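Wire Handling Demonstration Set: Interim Progress Report
Submitted by the Flendstead Manipulation Laboratory to the Serra Program Office
Reporting period ending in July

1. Purpose of this report

This report covers the second collection phase of the Mekow project, which is gathering examples of wire handling for a learning system. The award calls for demonstrations in which a two-arm station, driven by a human operator, sorts flexible wire into bins by color. The first phase used rigid parts and was closed in the previous report.

2. Work completed

The laboratory recorded 126 accepted demonstrations during the period, against a target of 200 for the full phase. A further 18 were recorded and set aside. Most of these were set aside for timing faults between camera streams, and the remainder were stopped by the operator before the task was finished. The set-aside recordings have been kept, labeled as such, and will be delivered in a separate folder so that the Program Office may decide on their use.

Operators work in sessions of no more than two hours. Each accepted demonstration is reviewed by a second person before it enters the set, and the reviewer marks the points at which a wire is first gripped, passed between hands, and released. Wrist camera views are stored with the joint positions and the gripper opening for both arms.

Wrist camera views from the wire sorting task:

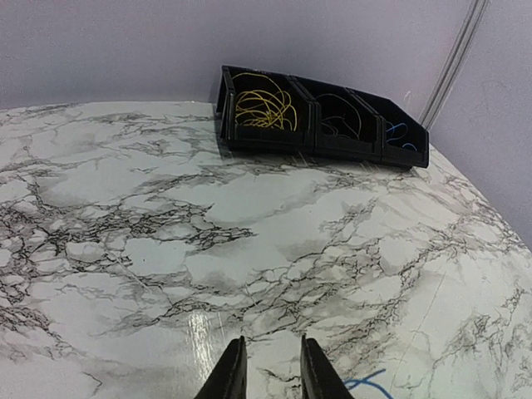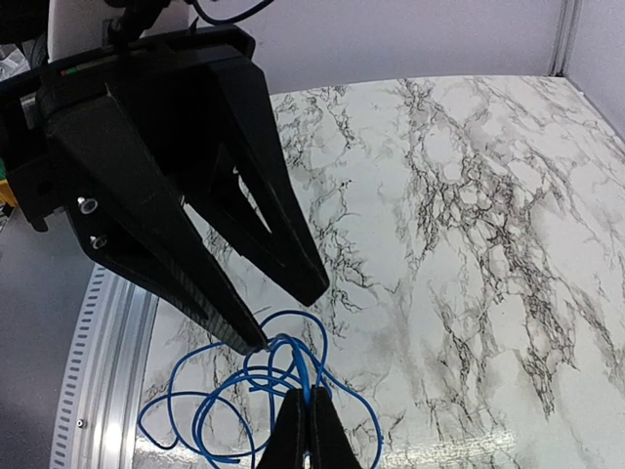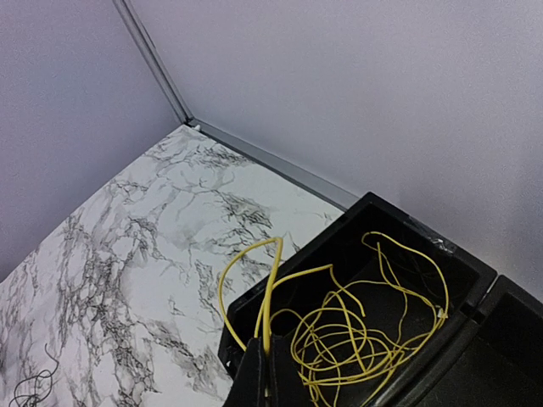

Wire was chosen for this phase on the advice given at the last review. It changes shape whenever it is touched, and no two starting layouts are the same. Operators have found that the hand-to-hand pass takes longer to learn than the placement in the bin, and the first several sessions for each new operator are treated as practice and do not count toward the totals above.

3. Issues and changes to plan

Collection stopped for part of the period while the Zorkgate recording software was updated. The update corrected the timing fault described in Section 2, and no accepted demonstration recorded after it has shown the problem. The lost sessions account for most of the gap between the current total and the internal schedule.

Reviewers also differed on when a strand should be considered placed if part of it remained over the rim of the bin. The written labeling guide now states that a strand is placed once both grippers have let go and the larger part of it rests inside. Recordings reviewed under the earlier wording are being checked again, and any changed labels will be listed in the next delivery.

4. Budget

Spending is within the approved amount. Operator hours were lower than planned during the software update, and the laboratory requests permission to carry these hours into the next period. No new equipment purchases are requested.

5. Next period

The laboratory will complete the remaining demonstrations, finish the second check of labels, and begin a first training run on the accepted set. Results from that run will be reported separately, together with the revised labeling guide.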